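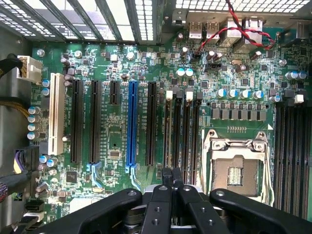
Expansion slots on the green board in the open tower, with the bright blue one in the middle.

Projects > Jureo > Repair bench > Progress reports

Last updated: Sunday, March 5, 2023

Repair bench: second progress report to Panora

Dear Zübeyde,

Sorry this is a bit longer than the last one! You asked for more about the work itself and less about the spending, so I've put the money near the end and gone straight to the computers.

As you know, the idea was to take the old desktop towers that Okside were clearing out, strip them down, clean them, sort the memory and get them into a state where somebody could do their homework or their accounts on them. The first lot was easy (mostly dust, and one with a sticking side panel). The second lot has been slower going, and I'd sooner tell you that now than in May.

The big workstation type is the one we've spent most time with. It's a lovely thing to open up, I have to say. Lay it on its side, take the panel off and nearly everything is there in front of you: board in the middle, power supply at one end, the drive cage over on the right. Gonçalo Seixas has been writing up the order of work as we go, and his notes have got much better since he stopped trying to cover every model on one sheet. The workstation now has its own pages, and they start with the cables. We had a bad afternoon early on when a drive cable got tugged out and put back in the wrong place, so every lead is now written down before it's unplugged.
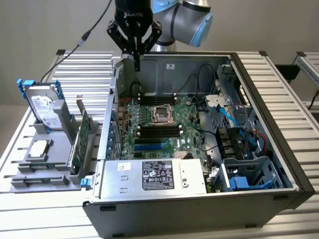 Processors come next on the sheet. Gonçalo wants the socket checked under a good light before anything goes back in, with the lever and the metal frame looked over for bends, and I've come round to his way of thinking. It adds time to each machine but I don't think we should skip it. We did lose one board to bent pins, which was annoying, and it's gone into the spares box for its heatsink and whatever else we can get off it.

Dust is still the dull part. The drive cages are the worst, with all those little holes, and the grilles by the expansion slots aren't much better. Branislav Tóth bought a softer set of brushes out of the consumables money and they're a huge improvement on the old paintbrush. I'd also like a proper tray for screws. At the moment they go in jam jars and the labels keep peeling off.

Now, memory. I underestimated this one. The modules came to us in a mixed bag with no list, so each has to be matched to a board that will take it, and then tested. Jong-dae Ki worked out a simple routine: one module in, start up, run the test, take it out, write the result on the bag. Then the ones that match go in as a pair. It's slow, and there are up to five sizes in the bag, but we've stopped getting those mystery faults where a computer starts on Tuesday and sulks on Wednesday. 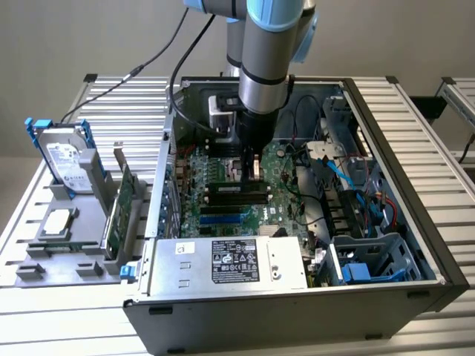 The other thing we've learnt is to go in straight. If a module leans even slightly it'll catch on one side, and then people push harder, and you can guess the rest. Open both latches first, line up the notch, press evenly, listen for the click. Baptiste Masson has made this the first thing he shows anybody new, on a dead board so it doesn't matter, and he's very patient about it (more than I'd be!).

Money, quickly. Of the £2,000 you gave us, most of the parts share has been spent and the training share has hardly been touched. Would you be happy for us to move a little across to parts? Power supplies are what I'm thinking of, as 3 of the second lot failed the check and I don't want to reuse anything doubtful there.

Still to do before the final report:

- finish the memory bag and put the results in one list
- check the remaining power supplies
- get Gonçalo's pages printed and into plastic sleeves
- agree a handover day with Moreira, who want the first machines

Moreira have asked whether they could have screens as well. I've said I'd ask you, so I'm asking. I'll ring next week about the parts money.

All the best,
Jureo repair bench

Contact us | © Jureo 2023 | Back to top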